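Kit de dois braços Drinum – Guia de instalação
Secção 6. Primeira sessão de recolha com objetos pequenos
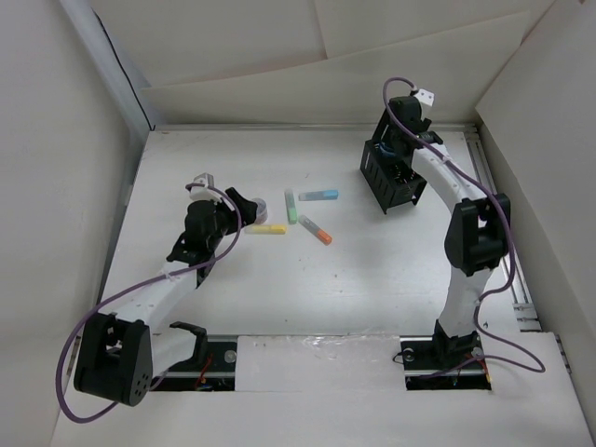 Hattori, que testou o kit numa versão anterior deste guia, observou que convém começar com paus de giz e deixar as peças lisas para depois, e que a velocidade de fábrica lhe pareceu alta para o primeiro ensaio.

Antes de ligar

1. Confirme que os dois braços estão bem fixos à base.
2. Passe o cabo de cada garra por fora da zona de trabalho, com folga no cotovelo.
3. Coloque os objetos no centro da mesa, ao alcance dos dois braços.

Calibração

4. Ligue a fonte e aguarde 30 segundos.
5. No programa Cluvden, escolha "Posição inicial" e execute um braço de cada vez.
6. Limite a velocidade a 400 no primeiro ensaio. O valor de fábrica é 550.
7. Feche cada garra sobre um pau de giz e reduza a força se este se partir.

Nota: o pó de giz acumula-se nos dedos da garra. Limpe-os com um pano seco no fim da sessão – nunca com ar comprimido.

CUIDADO: mantenha as mãos fora da mesa enquanto os motores tiverem corrente. Não puxe pelos cabos para mover um braço.

Se um braço parar a meio do movimento, desligue a fonte e repita a partir do passo 4. Para os códigos de erro, consulte a secção seguinte.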